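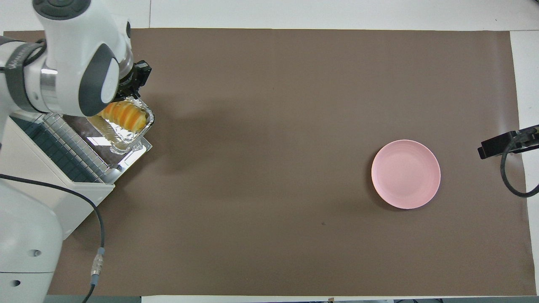

Pre-opening check, Munby open day, pastry station, 12 March 2018. Checked by Feven Gudeta. Visitor line is set back 900 mm from the table. The gripper holds the foil tray by the rim, and the foil is crinkled, so keep pastry loads light.

Emergency stop: OK. Tested from both sides.
Arm speed limit: OK, 300 mm/s.
Cables: FIX. One runs across the paper on the table. Tape it down before doors open.
Paper cover: OK.
Allergen sign: missing. Damir Đorđević to print one.
Extinguisher: OK, tag 1688.

Recheck after lunch.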